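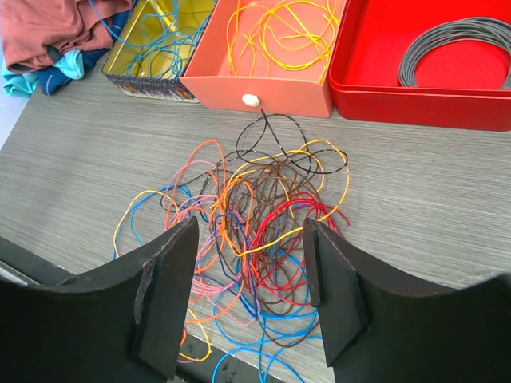 The sorting task at Dunthorpe is easily stated. Wire of several colours lies in a heap, and each colour has to end up in its own container. A person with no training does it while talking about something else. For a learning system it is one of the more expensive skills to teach, and most of the cost is in the examples.

Dunthorpe is the workshop of Plirkix, a small firm that wants two-armed machines to do the untidy jobs left over in electrical assembly. Its method is imitation. An operator drives both arms through the task by hand control, the cameras and joint positions are recorded together, and the recording is filed as one episode. A model is then trained to predict the next short stretch of movement from what the cameras show.

The current set is called Eromau and stands at 3107 episodes, collected since September. Just over 2000 have been passed for training. The rest are held back, mostly for faults of timing: a camera stream that lags behind the joints, or a long pause in which the operator was deciding what to do. Pauses do more harm than their length suggests. A model that has seen many of them learns that stopping above the pile is a sensible action, and may stay there.

Thin wire is awkward for several reasons. It has no fixed shape, so there is no outline to match. It passes under its neighbours, and the visible part of a strand says little about where its ends are. A pull on one loop moves three others. Closing on a single strand leaves very little to grip, and closing on a handful brings up the wrong colours as well.

Ourania Antoniadis, who plans the collection, sets the variation by a written schedule. Containers change order, the pile is moved towards one arm or the other, and cloths are rearranged at the back and sides of the cell so that the model cannot use them as landmarks. Each layout is kept for 30 episodes and then broken up. Operators work in pairs of shifts and swap at 2 in the afternoon, as hand speed drops noticeably after a few hours and the drop shows in the data.

Two views carry most of the information. The fixed one gives the whole layout — both arms, the containers and the heap between them. The wrist views give the last few centimetres, where the fixed camera often has a finger in the way. In trials with the wrist views removed, the model still went to the right part of the pile but closed on air in roughly half its attempts.
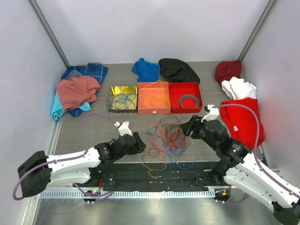 Chrysanthi Manolakis thinks the schedule is too tidy. Her view is that operators who know the layout will hold for 30 episodes settle into one route through the pile by the fifth, and that the remaining 25 add bulk without adding much else. She would change something after every episode, even if that halved the daily count, and she would keep more of the failed grasps. "A strand that slips and gets picked up again is the thing I want it to see," she wrote in her notes on the first training run.

Antoniadis accepts part of this. Episodes with a dropped strand are now passed if the operator recovers without a pause, and they carry a separate tag, so that a model can be trained with or without them. The block of 30 stays for the present. Resetting the cell takes longer than the task, and a tangle cannot be restored to an earlier state in any case, so no two starts within a block are quite alike.

The comparison will be made on Ververidis, the firm's second cell, which has the same arms and different lighting. Half of its next batch will follow the old schedule and half will change every time. Both halves will be cut to the same number of episodes before training, and the test piles will be made up by someone who has worked on neither.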